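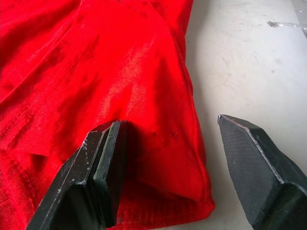

Section 4. Flat Handling and Folding of Knit Tops

This section applies to short-sleeved and long-sleeved knit tops processed at a Vevbridge folding table. For woven shirts with a button front, see Section 5. For garments that hang, see Section 7.

4.1 Before you start

The table must be level and locked. Wipe the top with a dry lint-free cloth and check the front edge for snags by running the cloth along it. A snag that catches the cloth will also catch a jersey loop. Sand it down or cover it before any garment is placed on the table.

You need:

Folding board, 250 mm wide
Lint roller
Marking tags (string type, no pins)
Reject bin and repair bin, labeled
Form 112, Garment Condition Record

Tables set up at the Trastisstead laundry have the repair bin on the left and the reject bin below. If your table is arranged differently, keep the arrangement the same for the whole shift.

CAUTION: Remove rings with raised settings, bracelets and watches. Knit fabric pulls easily and a pulled loop cannot always be worked back in.

CAUTION: Do not fold garments that feel damp at the seams. Hems and neckbands dry last. Return damp garments to the dryer and record the batch on Form 112.

4.2 Laying the garment out

1. Take one garment from the basket. Hold it by the shoulder seams and let it hang until it stops turning.

2. Lower it onto the table hem first, then lay the body down toward the shoulders. The neckline should point away from you.

3. Check that the garment is right side out. If side seam allowances are visible, turn it before going on.

4. Release the shoulders. Do not smooth the fabric yet. Smoothing a garment while one layer is doubled under presses a crease into the hidden layer.

5. Slide one flat hand inside the hem and move it up to the chest. If the hand meets a fold, open it out from the inside.

6. Withdraw the hand and square the hem. Front and back hems should lie one on top of the other. On tops cut with a longer back, leave the back hem showing and do not stretch the front to meet it.

7. Smooth from the center of the chest outward, toward each side seam. Use the flat of the hand. Fingertips leave tracks in velour and other napped knits.

Note: If the fabric springs back into ridges after two passes, stop. The garment has been overdried or packed too tightly in the basket. Set it aside, flat, and come back to it at the end of the batch.

4.3 Checking the surface

Check the front first, then turn the garment over and check the back. Work under the table lamp with the shade tilted so that light falls across the fabric at a low angle. Strong colors, red in particular, hide small marks in their own shadows. Flatten a dark fold before deciding whether anything is there.

A small dark spot on a knit can be a stain, a pull or a hole. The three are treated differently and must be told apart before the garment leaves the table.

1. Pass the lint roller over the spot once. If the spot lifts off, it was loose fiber. Continue to 4.4.

2. If the spot stays, slip a piece of white card between the layers, directly under it.

3. Look at the spot from above. If white shows through, treat it as a hole.

4. If no white shows, stretch the fabric very slightly across the ribs. A pull changes shape when stretched. A stain keeps its outline.

5. Remove the card. Do this before folding. A card left in the garment will be found by the customer.

Sort as follows:

Stain: tie a marking tag through the nearest seam, enter "ST" on Form 112, and return to the wash.
Pull: enter "PL." Ease the loop to the wrong side with a latch needle if it is loose enough to move without force. Do not cut it.
Hole up to 3 mm: enter "HS" and place in the repair bin.
Hole over 3 mm: enter "HL" and place in the reject bin.
Unable to decide: enter "Q" and place in the repair bin. The repair station makes the decision.

CAUTION: Do not scratch at a mark with a fingernail. A stain may spread into the surrounding loops, and a weak loop may open.

Marks that occur in pairs close together should be entered as one line, with the word "pair" in the remarks column. Paired holes often come from tagging guns, and the repair station needs to know in order to check the rest of the batch.

4.4 Checking seams and neckline

1. Follow the hem stitching from one side seam to the other. Look for skipped stitches and for places where the hem has rolled. A rolled hem is turned down by hand and held flat for a few seconds. It is not a fault.

2. Follow each shoulder seam from the sleeve to the neckband.

3. Check the line of stitching where the ribbed neckband joins the body. Slight puckering is normal on ribbed bands. A gap wide enough to show daylight is a fault: enter "NK."

4. Open the collar and inspect the back neck tape, if there is one. The tape should lie flat along its full length with both edges caught in the stitching. A tape in a contrasting color shows more at the neckline of a folded top, and a loose edge is easier to see.

5. Find the neck label. Read the size and enter it on Form 112. If the printing is too faint to read, look for a second label in the side seam. If neither can be read, enter "NR" and measure the chest, laid flat, from side seam to side seam just below the sleeves.
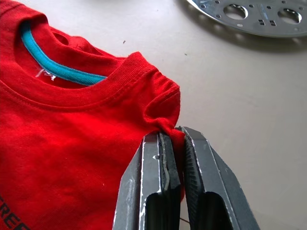
What should be done with a neck label that has started to fray?

Leave it in place if it is still attached along its stitched edge. Trim loose threads that stand clear of the label, tuck the label down inside the back neck, and enter "LB" on Form 112. A label that hangs by one end only goes to the repair station with the garment. Do not pull it off, as the stitches may also be holding the neck tape.

4.5 Moving a garment on the table

A garment that is out of position should be moved as a whole. Pinching the cloth at one shoulder and dragging gathers the fabric into tight folds, and these have to be smoothed out again before folding.

1. Slide both hands, palms up, under the garment at chest height.

2. Lift just enough to clear the table.

3. Move the garment to its new position and lower it.

4. Square the hem again as in 4.2, step 6.

For small corrections to a sleeve or shoulder, take both layers together between thumb and finger, shift them a short distance, and release. Smooth the gathered area toward the sleeve. Small corrections to the neckline are made from the body side, never by pulling on the ribbed band, which stretches and may not recover.

4.6 Folding

1. Turn the garment face down. The neckline still points away from you.

2. Place the folding board on the back, with its top edge against the neckband and centered between the shoulders.

3. Fold the right side over the board. Lay the sleeve back on itself so that it does not pass the center line. Long sleeves are turned down parallel to the side.

4. Fold the left side in the same way. The two sides may overlap at the center.

5. Draw the board out toward the hem. Keep one hand flat on the shoulders while doing so.

6. Fold the hem up to the middle of the back, then fold once more to the shoulders.

7. Turn the garment face up. The neckband should be centered and the folded edges straight.

Note: Children's sizes are narrower than the board. Fold these by eye, in thirds, and stack them separately.

4.7 Stacking

Stack by size, then by color within each size. Place reds and other strong colors on a clean liner sheet, and put a second sheet between them and any white or pale garment. Alternate the direction of the necklines so the stack stays level.

Stack height must not exceed 400 mm. Taller stacks lean, and the lower garments take hard creases along the folds.

Close out Form 112 at the end of each batch. Count the folded garments, add the entries for both bins and for rewash, and compare the total with the batch ticket. If the totals differ, check the basket liner and the floor under the table first, then check inside the last few sleeves folded. Small items work their way in there.

4.8 Common folding faults

Folded edges not parallel: board was not centered. Unfold to 4.6, step 2.

Neckband off to one side: garment was twisted when laid down. Unfold completely and start again at 4.2.

Thick ridge across the chest: hem was folded past the middle of the back. Repeat 4.6, step 6.

Wavy hem: front and back hems not squared, or hem stitching broken. Recheck 4.4, step 1.

Sheen marks on velour: pressed too hard while smoothing. Steam from the wrong side, let it cool, and brush with the nap.

Changes to the fault codes in this section are issued by Yvonne Treloar. Replace the code card at each table when a new one is received. The current card is marked April.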